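# The case against the clever suitcase

Every November the luggage trade tries to sell us a new way to find a bag. Last year it was trackers, before that it was shells in colours meant to be seen from the far side of an arrivals hall. I have bought most of them. My bag still comes round late, and three strangers still pick it up first.

So when Beverley Doolan told me that the answer was a bit of rope and a plain tag, I was ready to be rude about it. Doolan spent 12 years on the lost property desk at Urkside, and she has opinions. Hers is that people put far too much faith in the case and hardly any thought into what hangs off it.

"They'll spend 400 on the shell and then write their name on the paper thing from the check-in desk," she said. "Then they ring me up and tell me it's grey."

Grey, beige, something in between: go and stand by any carousel. The ribbed hard shell with a pull-up handle and a pair of wheels has won, and it has won so completely that even the toy versions copy it. I find this depressing. I also own one. 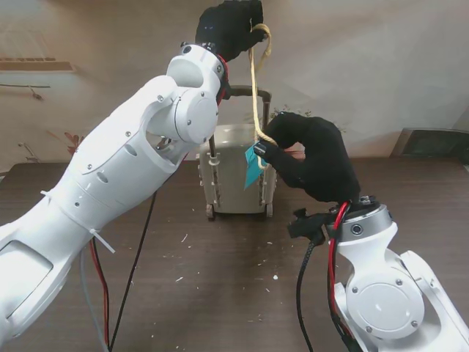

A bright tag helps, up to a point. Blues and greens show up well against a dull shell, and a small tag is less likely to be ripped off in the hold than one of those great flapping leather affairs. But the fixing matters more than the tag, and here the shops are hopeless. Thin plastic loops snap. Buckled straps work loose. I tested a set from Usen that gave up on the stairs outside my own flat.

Rope is Doolan's choice, tied short. I tried it long first, mostly to annoy her, and it caught in everything, including a taxi door. Shortened and knotted to the side handle, it behaved. I am not ready to call it a breakthrough. Knots slip, and twisted rope frays at the ends unless you tape it.

Ngaio Henare, who repairs cases at Tamihana, was less keen still. She would rather see people put a card with a phone number inside the lid, where no belt can chew it. She's right, though it won't stop a tired man from Nasier walking off with your shirts. For that you want something he can see before he lifts the bag.

I have done both. The rope cost me 2 pounds and the card was free. My next flight has been cancelled, so the proper test will have to wait.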